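Bench notebook, clocks and small mechanisms
April 20, 2022

Took the Naciri carriage clock home to run it overnight somewhere quieter than the workshop, where the compressor makes every clock sound in good health. Put it by the bed. I now know a great deal about its tick and very little about sleep. It is out of beat, by a small amount, in a way that can be ignored for as long as you are not lying down.

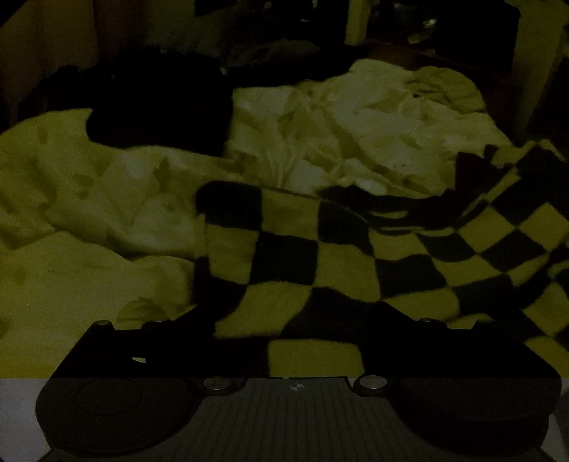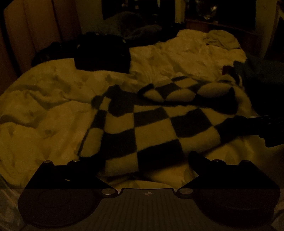 Bed, unmade.

Notebook 3, page 11

Overnight result first, for anyone reading this only to find out whether the clock can go back. It can't. It lost time from midnight on and lost more of it as the night went on, so this is something that worsens as the spring runs down. Stopped it at breakfast out of mercy, mine mainly.

On the bench. Timing machine, fully wound, dial up: amplitude 275 degrees, which would make anybody happy. Dial vertical, where a carriage clock spends its entire life: 200 on a good stretch, sagging below that whenever I leaned in to admire it. A drop of that size between positions says friction at the balance pivots, or a hairspring touching something, or both. The previous repairer's label inside the back door says "overhauled", with a flourish under it. The flourish is well done.

Platform off. Let the mainspring down first – I write this in every time, and I will go on writing it in until the memory of the Huremau job fades. (For newer colleagues: if you take the platform off a wound clock the train runs down all at once, and you will hear what that costs. The dent in the lampshade is from the click spring.)

Findings, platform:

Hairspring not flat. It domes slightly towards the balance arm on one side, and when the platform stands upright the outer coil just kisses the stud. Intermittent. Explains the good stretches.

Lower balance pivot has a flat worn on it. Slight, visible under the strong loupe and only at one angle. I looked at it from all the other angles first.

Oil on the pallet stones: plenty. Oil on the lever pivots: also plenty, where there should be none at all. Oil in the hairspring coils, I regret to say. Somebody oiled this platform the way you would oil a gate.

Escape wheel fine. Jewels fine, no chips, end stones clean once I had got down to them.

Cleaned everything in the small jar, two rinses, dried in the warm box. The hairspring went through separately and came out looking like a hairspring instead of a fly paper. Flattened it with two pairs of number 5 tweezers and a sheet of white paper underneath, a job I would describe as soothing if it were somebody else's clock. Took three goes. After the second it was worse than when I started and I went and swept the floor.

Pivot burnished in the Arkier tool. The tool's lantern has a bit of play in it, which has been mentioned in this notebook before, by me, and will be again. Shimmed it with foil. The pivot came up bright and the flat is gone, or gone enough that I can't find it. End shake still good, so I haven't taken off anything that matters.

Oiling: pivots a touch each, pallets a touch, lever pivots nothing. Used the Jisora synthetic. Bushra Bukhari prefers the older oil and is welcome to come and argue about it, but she should bring the old oil with her as we have run out.

Setting it in beat. No easy adjustment on this one: the collet has to be turned on the staff by eye, platform off, then back on, then listened to. I turned it a hair too far, then back a hair too far, and then left it alone for a cup of tea, and on the next try it was right. I record the tea as part of the method.

Reassembled, wound, dial vertical: amplitude now 255 or thereabouts, steady. Dial up it has barely moved from this morning. The gap between positions is down to something I would put my name on, though perhaps with no flourish.

Still to look at:

The mainspring. I have not had the barrel open and the slow loss towards the end of the wind may not all have been the platform. If it is set, it wants replacing. I'd sooner find out before the gold-lacquered mask goes back on, since the lacquer marks if you breathe on it.

One of the side glasses rattles. Tiny sliver of cork behind it, then check that the door still shuts.

The carrying handle is held by a screw that belongs to something else. It fits, in the sense that it does not fall out. Look in the August tin for a match, the one with the odds from the house clearance.

Repeat button sticks when pressed slowly and works when pressed rudely. Customer presses it slowly.

Note on listening. Running a clock on the bench under the machine gives you numbers, and I'm fond of numbers, but the beat error I heard from the pillow was small enough that I'd passed it on the display earlier in the week without a thought. Somewhere quiet, upright, left alone for the length of a night: that should be part of the routine for anything with a platform. I suggest we take turns. I have had mine.

Back on the shelf by the window for now, fully wound, set to the wall clock at ten past four. Door shut. Key is in the left-hand drawer, in the envelope, and it would be pleasant to find it there tomorrow.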